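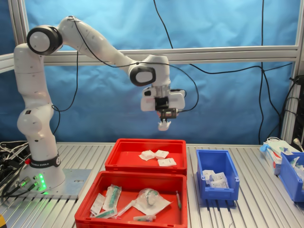
Moving to a small town after 60: how did you make friends?

PoppyMarsden
Hello everyone, and I hope this is the right board for it. My husband and I moved to Ullivdale in September after 30 years in the same house, and I love it here, I really do – the hills, the bakery, the quiet at night. But I find I miss having people who just drop by. Back home I knew the whole street. Here folks are very nice at the post office and then everybody goes home! The sign says population 1,137, so you would think I'd have met half of them by now. How long did it take you, and what did you do?

porchlight_dee
Welcome, Poppy! It took us two winters, so please don't be hard on yourself. What worked for me was going to the same thing every week, even when I didn't feel like it. Mine was the soup lunch at the church hall on Mendoza Street (you don't have to belong, they feed anyone). The first month I mostly talked to the lady with the ladle, and we've been walking together ever since.

Carter Petrenko
I'm going to disagree a little with dee, and I say it kindly. I went to every lunch and club going when I first moved and came home worn out and no closer to anybody. What did it for me was asking for help. My gate fell off, I knocked next door to borrow a drill, and he stayed for three cups of coffee. People like to be asked.

porchlight_dee
Well, Carter, not all of us can knock on a stranger's door! I'd have stood on the step for an hour and gone home again. Some of us need the soup.

oldmapletree
I'm 70 and on my third small town. You're both right, I think, but I'd add a dog. I have had 17 conversations about mine for every one about me, and that suits us both fine.

PoppyMarsden
Oh, you are all so kind, thank you! No dog, I'm afraid – my husband sneezes. But I do have a jam pan far too big for two people, so I may take a few jars next door and see what happens. And dee, what time is the soup?

porchlight_dee
Noon, but come at a quarter to if you want the good bread.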